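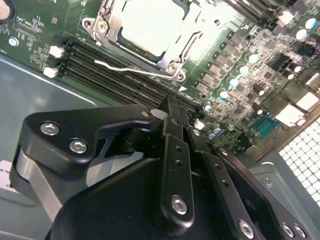 When people talk about compute limits for AI, they speak mostly about the total, one big number for a whole country or a whole company. The policy analyst I met in Dilholm last month thinks this is the wrong unit. She has spent two years on the question of who should report what, and to whom, when a large training run is planned. "A law needs an object it can point to," she told me. "You can point to a processor in its socket, with the metal bracket clamped over it. You cannot point to an operation per second." She asked me not to print her name, as her employer has not yet published its position.

Her proposal, which circulates under the title Golix, is a register of chips. Each processor above a certain performance would have an owner on paper, and each sale would be written down. I asked if this is not simply bureaucracy. She laughed and said that yes, it is bureaucracy, and that she has nothing against it. "We register cars, and small boats in many places. I never heard that the car industry died from it."

The difficult part begins after the sale. A chip can be rented out by the hour to a customer in another country, who may rent it further. In September she and a colleague tried to follow the ownership of 107 machines offered by one cloud reseller, Clakar. They lost the trail for many of them already at the second contract. She does not think there was bad intention. The contracts were written for tax reasons, and the question of who is training what did not come up when they were signed. 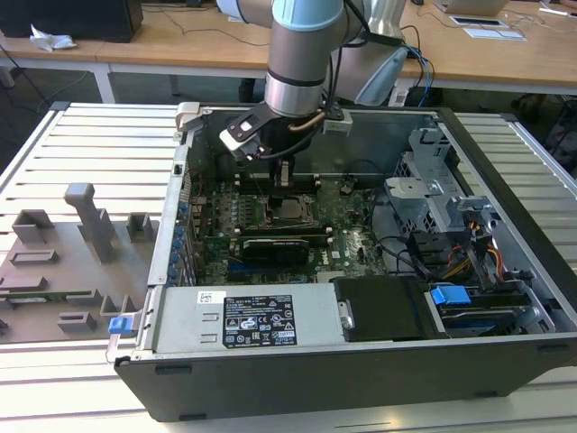 For this reason she wants the register to be joined with a second duty, which falls on the renter. Anyone who books more than 200 of the registered chips for one job would have to say so before the job starts. The threshold is low, and she knows it. I said that many university groups would be caught by it. "Then they fill in a form of one page," she answered. "If the form becomes longer than one page, I will be the first to complain."

We spoke also about timelines. Some of her critics say that algorithms improve so fast that hardware rules will be useless in 5 years, when a dangerous model can be trained on very little. She takes this seriously. Her reply is that the largest systems will still come first from the largest clusters, and that the time between the first such system and the cheap copies is the time a government has to prepare. How long this time is, she would not say. I asked twice.

There is a competing plan, called Kan, in which the developers report their own training runs and the hardware is left alone. She was polite about it – she knows several of the authors – but she does not believe in self-reporting without something to compare it with. "If I have only your word, I must decide if I like you," she said. "This is not a good basis for policy."

What worries her more than the rival plan is staff. The office that would keep the register does not exist, and the people who understand both chips and contracts are paid much better elsewhere. She has drafted a training course for inspectors, and for the moment it has no students. She plans to send the next version of the proposal to reviewers before the winter, with a longer chapter on renting and a shorter one on penalties.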